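Knife block

A knife block is a stand that keeps kitchen knives upright or at a slant on the counter, with the blades tucked into slots and the handles sticking out where a cook can grab them. It is one of the simplest pieces of kitchen equipment and one of the most rewarding to own!

Design

Most blocks are cut or molded with slots of different widths, wide ones for a chef's knife and narrow ones for paring knives. Slots may run straight down or at an angle; angled ones let a long blade slide out under a low wall cabinet. Small blocks hold 2 or 3 knives, while the popular Horgan pattern has 9 slots plus a round hole for a sharpening steel. The Dredis type has no slots at all and grips the blades between flexible rods (wonderful for mixed collections).

Placement

Blocks usually live beside the appliances and pans in daily use, a short reach from the cutting board. Colm Cronin's handbook of small kitchens suggests keeping them well back from the sink, and turning the handles toward the cook's stronger hand.

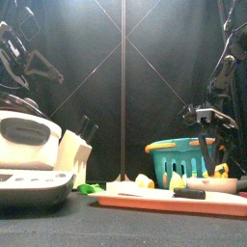 A white knife block with three black handles, between a countertop appliance and an orange-rimmed tray.

Care

Crumbs collect in the slots. Turn the block upside down, tap it firmly and brush out what remains. Knives should go in clean and fully dry, and many cooks slide them in spine first to spare the edge.

See also: Magnetic knife strip, Cutting board, Sharpening steel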